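Can a robot tidy your room yet?
By Riet Vanhove
22/01/2021

Kids ask me this more than any other question. Sometimes their parents ask it too, in a hopeful sort of voice. My answer is short: no, and you should keep your laundry basket.

You might not believe me. You have probably watched a video where a robot folds a shirt or pours a glass of juice, and it looks easy. Next time, check the corner of the screen for a little note saying how much the video has been sped up. Then ask how many tries it took. The people who make the videos don't always tell you.

What makes a chore so hard?

Think about putting away the groceries. You reach into the bag and feel something cold and round. You know it's a can before you see it. You know the eggs need a gentle hand and the potatoes don't. If a bag of rice sags in the middle, you slide your other hand underneath without thinking about it.

A robot has to work all of that out. It needs a camera to find the thing, a computer to decide where to grab, and motors to close its fingers by the right amount. Squeeze too hard and the bread is squashed. Squeeze too softly and the jam is on the floor.

Soft things are some of the worst. A wooden block stays the same shape wherever you pinch it. A sock doesn't, and neither does a teddy bear or anything made of felt.
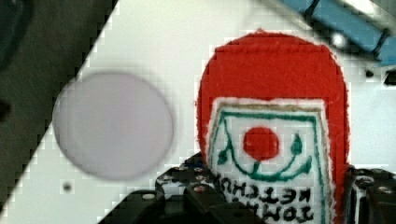 Robots in factories are a different story. They can be very good at their jobs, and some of them are faster than any person. But a factory is built to help them. Every part arrives in the same spot, facing the same way, all day long. Your kitchen is not like that. Somebody leaves the milk out, the dog walks through, and the spoons are in the wrong drawer again.

What about shops?

Last October I went to see a machine called Hurnevari, which was supposed to put goods back on a shelf in a small store. I was told it could handle 17 different products. I watched it for a whole morning with a notebook on my knee. It managed 14 of them, and it was nearly lunchtime when it finished. A teenager with a summer job could have done the same shelf before the morning break, and swept the floor too.

To be fair, it didn't break anything. The engineers were pleased, and I can see why, because two years earlier the same machine couldn't pick up a box of tea. That is real progress. It just isn't a robot butler.

So when will it happen?

I don't know. Be a bit careful with grown-ups who say they do, especially if they are selling something. People were promising robot maids when your grandparents were small.

If you see a robot doing a chore, here are some good things to ask. Is a person steering it from another room? Can it do the job in a house it has never been in? What does it do when it drops something?

Try the last one first.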